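Home Issues Sections For authors Contact

This site uses cookies to remember your reading settings. Accept Decline

4. The open day at Urkisano

4.1 Setting and visitors

The open day was held in October in the ground-floor laboratory at Urkisano, the shared site used by our group and by the kitchen-aid firm Grello. It ran from 10 in the morning until late afternoon. Visitors booked a place beforehand through the Grurnport town newsletter, and 100 people came. Most were local residents with no technical background. A smaller number were care workers, who had been asked along by Grello and who stayed longer than the rest.

Visitors were let in by groups, and each group was given 30 minutes. The first part was a short talk by Grigore Tudose, who set out what the two-armed system was meant to do and what it could not yet do. The second part was the demonstration. The remaining time was left for questions, and a short paper form was handed out at the door on the way out.

We had held one earlier visit day, for funders only, and had used coloured blocks as the objects. The comments from that day were polite and of little use to us. People told us the movement was smooth and asked what it was for. For the open day we therefore changed to household items that any visitor would have handled at home, and we let the visitors choose which item the arms should go to next.

4.2 The demonstration table

The table was laid out with kitchen and desk items on a brown mat, with both arms standing at the back edge and the visitors facing them from the front (Figure 4). The items were picked from the Erraji set, a list of everyday objects put together by our own group for earlier trials. We kept those that made different demands on the grippers. Mugs have to be lifted clear of a peg before they can be moved away. Plates standing in a rack leave little room for the fingers. A bell needs only a short press, which makes it a good first task for an audience.

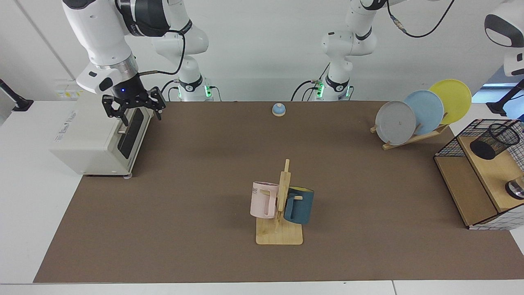

Figure 4. Demonstration table, with the right arm's open gripper above the rear corner of the toaster oven. Mug tree in front, service bell behind it, dish rack and storage shelf to the right.

The mug tree was placed near the front of the mat so that visitors could follow the finger movements closely. It carried a pale pink mug and a dark teal one, and the difference in colour helped when people called out which they wanted. The three plates in the rack were grey, light blue and yellow for the same reason. In our earlier trials all the crockery had been white, and onlookers often lost track of which piece was being discussed.

All requests were spoken by a visitor and typed in by a member of staff. The system then chose which arm to use. It was not told in advance which items would be asked for, but it had been trained on 4000 recorded attempts with objects of these kinds. Tudose explained this at the start of each session, after a visitor in the first group asked whether the movements were being played back from a recording.

4.3 What visitors asked for

The mugs were the most popular choice, followed by the bell. Few people asked for the plates until they had seen another item handled. The toaster oven was treated differently. Visitors seldom named it of their own accord, and when staff suggested it several asked whether it would be safe to have a machine open an oven in a kitchen with children in it. The oven was not plugged in at any point during the day, and staff said so each time the matter came up.

A common remark on the forms concerned waiting. The system pauses before it closes its fingers, while it checks the position of the object. We had thought of this pause as a fault to be removed. Visitors were split. Some wrote that it made the arm look unsure of itself. Several care workers wrote that they liked it, and one said that the people she looks after would want time to see what was about to happen.

Children tended to ask for things we had not planned. One wanted a plate put on top of the toaster oven, and another wanted the two mugs to swap places. We tried both. The first request was carried out with a light blue plate, slowly. The second was stopped by staff when a handle caught on a peg. We record it here as a failure of planning in our system, which had no step for finding a free peg before lifting the second mug.

4.4 Stops and faults

Across the whole day staff stopped the arms 6 times. The causes were a caught handle, as described above, a visitor reaching over the mat, a request typed in wrongly, and grips that were judged likely to slip. No item was broken and no one was touched by an arm. After the visitor reached over the mat we moved the floor tape further from the table, and the later groups stood behind it without being reminded.

4.5 Use of the findings

Two changes were made to the system as a result of the open day. The pause before gripping has been kept, but its length can now be set by the user. The planning step now looks for a free place before anything is lifted. Both changes are used in the trials reported in Section 5. The wording of the talk was also changed, and the part on how the arms were trained now comes before the demonstration of the bell.

Comments (3)

mgrady_ot: Useful to see the stops listed with causes. Were the care workers' forms counted apart from the others? I would like to see those answers on their own.

Pell: I was in one of the afternoon groups. Our lot asked for the teal mug straight away and then the bell over and over. Good day out, though it was hard to hear the talk from the back.

r.oakes: Is the Erraji list going to be shared? We are setting up something like this for a school visit and would rather use the same objects.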